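3.2 Seating and the daily break

The second part of the study was done in April in the two open offices at Trallen. We asked all workers who sit for most of the day to fill in the short form described in Section 2. Of the 100 forms we gave out, 81 came back complete. The others were left out of the analysis, also when only one answer was missing.

The form asked how often the person changes the seat height, and if the chair is shared with a colleague. We expected that people with a shared chair would adjust it more often. The answers did not support this. Many of them wrote that they leave the chair as they find it - even when it is not comfortable for them - and adjust only the screen.

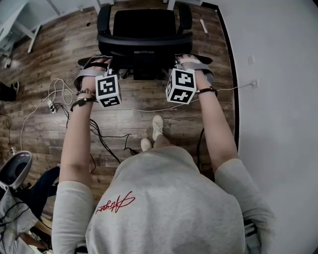 Figure 3. Office chair with mesh backrest and armrests.

A similar result was reported by Bowen for the smaller office at Clostance, where the workers had received a printed guide to seating before the survey. The guide was read by most of them, but it changed their habits only for a short time. In our case no guide was given, so the two groups can not be compared directly.

We also looked at the length of the morning break. Workers who left their desk for the break reported less back pain than those who ate at the desk. The difference was small, and it is possible that people with pain prefer to stay seated. To separate these two effects, a longer study would be needed, with at least 200 persons and with the same form repeated each month. Heledd Bowen kindly let us use her wording for the questions on pain, which are given in full in the appendix.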